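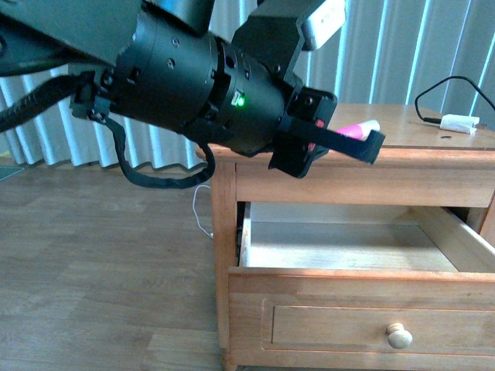 Kirau_fan: cable still wins for me if you watch local news, and I don't see why everybody on here treats it like a landline phone. I pay for it, I turn it on, the news is on channel 4. My mother can work it. Try explaining four apps to my mother!

Forums > TV & Radio > Cutting the Cord > Is it worth it if you mostly watch news and ball games?

June 2023, started by Gregor Lennox

Gregor Lennox: OK but what are you paying? That's what got me started on this. My bill from Zonavstead Cable hit $211 in May, and that's with the phone taken off. I went through the channel list one night (yes, I need a hobby) and there are maybe nine I'd miss. The rest is shopping and reruns of shows I didn't like the first time.

pattyw: We dropped Zonavstead in the spring and put up an antenna. $100 with the cable and the wall bracket. Local news, both the public stations, most of the Sunday football. I love it, I really do, and the picture looks better to me than it did on cable, my husband says I'm imagining that but I'm not.

Kirau_fan: Where are you though? I'm out past Aitken with a hill between me and the towers. I tried an antenna and got one church channel and a weather map.

pattyw: Pramodstead, so pretty flat. Fair enough, a hill would do it. Did you try it up in the attic or just in the window?

Kirau_fan: Window. I'm not going up in that attic.

dialtwister: Going to be the grump here and say you're all paying too much to be shouted at. I get my news off the radio while I make dinner and I know as much as any of you. Ball games too, a good radio announcer beats TV every time.

Gregor Lennox: For baseball, sure. I tried hockey on the radio once and had no idea where the puck was for two hours.

dialtwister: That's a you problem lol

mo_in_the_den: Careful with streaming bundles, Gregor. Ours started cheap, then we added sports, then the kids wanted theirs, and now we're maybe thirty bucks under what cable cost. And the game runs almost a minute behind, so my brother texts me the score before I see the goal. Drives me nuts.

Gregor Lennox: Hadn't thought about the delay. I'm going to borrow an antenna before I cancel anything, I guess, and see if I get channel 4.

pattyw: Rescan after you move it! I forgot that the first day and thought it was broken.

Contact the moderators | Copyright Cutting the Cord forum | Back to top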